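Ticket 2157: Cell 6 gripper drifts low on the teardown station

Status: Open, waiting on parts
Opened by: Zdislava Kollár
Site: Ellery
Priority: Normal

18th July, first entry

The arm on Cell 6 is coming in too low over the desktop towers. The offset was fine at the end of the last shift. After the morning restart the fingers stop lower than the taught height, and on two runs the force limit tripped before the grip closed. Error shown on the pendant both times was 145, contact before target.

No change was made to the program. The Povix controller was power cycled as usual. Please advise what to check first.

Reply, Sallness support

Please confirm three things before changing any numbers.

1. Is the tool payload still set after the restart? Some controllers drop back to the default tool if the startup file does not load.
2. Are the gripper mounting screws tight?
3. Is the fixture plate seated flat on the work surface?

Send the startup log if you can.

Second entry, Kollár

Payload is correct, tool 2 is active. Checked it on the pendant and again in the config file.

Gripper screws are tight. One of the four on the sensor bracket took a quarter turn, the others did not move.

Fixture plate was lifted, wiped and put back. There was a bit of grit under one corner. Ran the height check again after cleaning and got the same result, so the grit was not the cause -- or not the whole cause.

Startup log is attached to the ticket.

Reply, Sallness support

The log shows the sensor zero was taken while the arm was still moving to its home position. That gives a bad zero, and the height correction is then built on it. It would explain why the error is steady for the whole session and only changes after a restart.

Try this:

Move the arm to home and wait until it has fully stopped.
Clear the stored zero.
Take a new zero with the gripper open and nothing in it.
Run the height check at slow speed before loading a unit.

Third entry, Kollár

Done in that order. Height check now passes. Ran a tower through at slow speed with no 145. Then restarted the controller to see if it holds, and the fault came back. So the manual zero works but the startup routine overwrites it with a bad one.

I have put a delay of some 61 seconds in the startup file ahead of the zero step. Three restarts since then, all good. It is slow but we can live with it for now.

Reply, Sallness support

The delay is fine as a temporary fix. The proper fix is to have the zero step wait for the home signal. On your version that signal is not passed through, and you will need the newer I/O card from Breltora. We have asked for one to be sent to you.

Fourth entry, Kollár

Card is on order, delivery given as September. Leaving the delay in place until then. Cell 6 is back on normal work, slow approach only, and the second shift has been told not to skip the height check after a restart. I will update this ticket when the card is fitted.

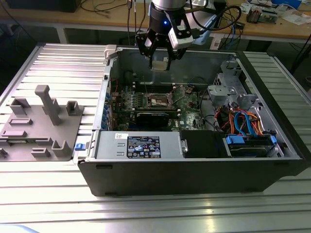

Please also keep the old startup file in the backup folder. We will need it to compare against once the new card is in and the delay comes out.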